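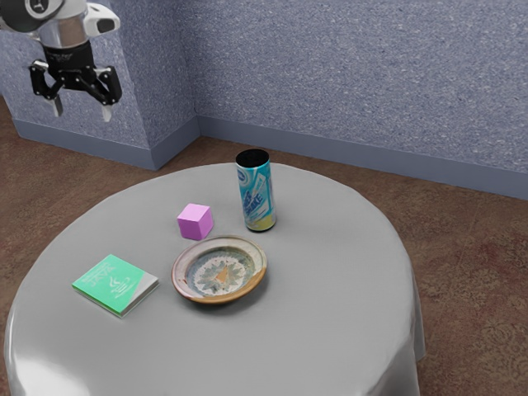

Round table with a gray cloth, a can, a plate and a book.

Budget hearing FAQ – Town of Tveit

Questions we keep getting at the front desk, answered quick. Page gets updated as things change, so check back before you drive over.

When is the hearing?
Monday, doors at 5, in the Stokasness Room on the second floor of town hall. If the list runs long the council picks it up again the next evening, same room.

Is this the vote?
No. Hearing only. Council listens, asks questions, goes home. The vote comes later in December, at a regular meeting. No public comment on the budget at that one, so if you have something to say, say it now.

How do I sign up to speak?
Online form, phone, or the paper sheet at the clerk's counter. Form closes at noon the day of. Paper sheet stays out until the hearing starts. You need your name, your street and the topic. Don't need to tell us which side your on.

Do I have to live in town?
No. Residents go first, then people who own property or a business here, then everyone else. You still get heard.

How long do I get?
Five minutes. Groups of three or more can pick one speaker and get eight. Can't give your minutes to a friend, we get asked this every year. The light on the podium goes yellow with a minute left. At red, finish your sentence.

Can I bring slides or handouts?
Handouts yes, bring 12 copies. Slides have to be in by noon the day of, PDF only. No videos, the projector in that room doesn't do sound.

What's the tax increase going to be?
Draft has it at 2 percent. For the average house that's $38 a year. Yours will be different – look at the town line on your last bill and add 2 percent. School and county lines are not ours and are not part of this hearing.

Where do I read the draft?
Three places. Town website under Budget, the library, and the clerk's counter. The whole thing is 333 pages. Most people want the summary, first 14 pages. Printed copies of the summary are free. Full copy you pay for the paper.
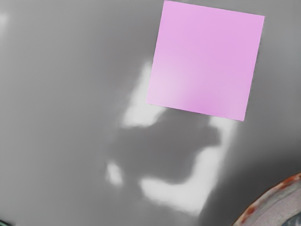
If you need large print, call us two working days ahead and we will have one ready at the counter.

What is getting cut?
In the draft as it stands:
Saturday hours at the Biston branch library, from October to April
One of the two summer paving crews
The leaf pickup second round
Weekday ice time at the rink before 9 am
None of this is final. Council can put any of it back, but then the money has to come from somewhere else in the budget.

What is getting added?
Sidewalk on the north side of Adix Road, school to the bus stop. A second building inspector, half time to start. New pump for the Biston lift station, which couldn't wait another year.

Why is Adix Road in there and not my street?
Adix Road came off the sidewalk list that council approved last spring. List is on the website. To get a street added, fill out the request form, there's no fee. Requests for next year are open now.

Is the rink closing?
No. Read the cuts above – early weekday ice only. Evening and weekend bookings stay as they are. Youth hockey and figure skating have been told.

Will water rates go up?
Separate budget, separate hearing, in the spring. Please hold water comments for that one. The chair will ask you to stop if you bring it up, nothing personal.

Can I just send something in writing?
Yes. Email, mail, or the drop box by the side door. Up to 800 words. Anything in by noon goes in the council packet before the hearing. After that it still goes to council but they may not see it til the next morning. Written comments are public and get posted with your name on them. We take off your street adress and phone number.

Can I do both, write and speak?
Sure.

Can I watch from home?
Live on the town website and on the local cable channel. You can speak by phone too, tick the box on the form and we'll call you when your turn is close. Keep the phone free. We try twice and then move to the next name.

Parking?
Lot behind town hall, then the library lot across the street. Don't park at the pharmacy, they tow. Side door has the ramp and the elevator is right inside.

I need an interpreter.
Call two working days ahead. No charge. Same number for sign language.

Can I bring my kids?
Yes. Coloring table in the hallway. No one staffs it so an adult has to stay with them.

What happens after?
Staff writes up a list of changes people asked for, with a cost next to each. That gets posted the Friday before the vote. Council can take any, all or none.

Question not on here?
Clerk's counter, 8:30 to 4:30, or leave a message. We call back the same day if it's before 3.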